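How to Write a Short Bio for a TV or Speaking Gig

Last updated: November

I've written more presenter bios than I can count, mostly for people who'd rather do anything else than talk about themselves on paper. My first was for a guy fronting a local travel show called Birlow After Dark, and it was terrible (I opened with his elementary school!). So let me save you some pain.

Start with what people know you for. If you hosted a series, name it in the first sentence. If you're a speaker, say what you speak on. "Host of the Stalness food series and a former court reporter" is plenty. Leave "passionate storyteller" out of it, please.

Next, get your facts down before you try to make them sound nice. I set a kitchen timer for 15 minutes and just dump everything into a list: where I grew up, schools, first jobs, the odd career turn, shows, books, prizes. It'll be messy and that's fine. Then I circle the 3 things a stranger would want to hear about and build the whole bio around those.
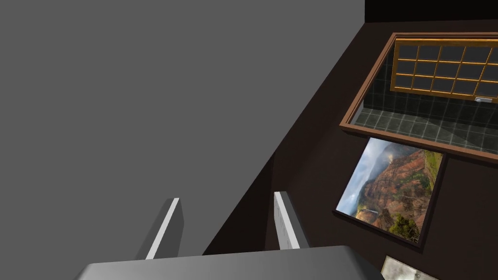
Now for the career change, if you had one. Readers love these, so give it a full sentence or two. Say what you did before, what you moved into, and when. I once cut a bio for the Purwood speakers' list from 796 words down to about a fifth of that, and the one bit I refused to touch was how she went from selling insurance to making radio documentaries.

Write it in third person, even though it feels silly. Event hosts will read it out loud word for word, so try it out loud yourself and fix anything you trip over. Long show titles are the worst for this! I had to rework a whole line around the Vanags Travel Hour because I kept running out of breath.

Family stuff is up to you. I usually put in a hometown and stop there. Check every date against something in writing too, and that goes double for graduation years.

Last job: save a long version and a short one of 5 sentences in the same folder, with the month in the file name. Somebody will ask for the short one at eleven at night, and you'll want to just attach it and go to bed.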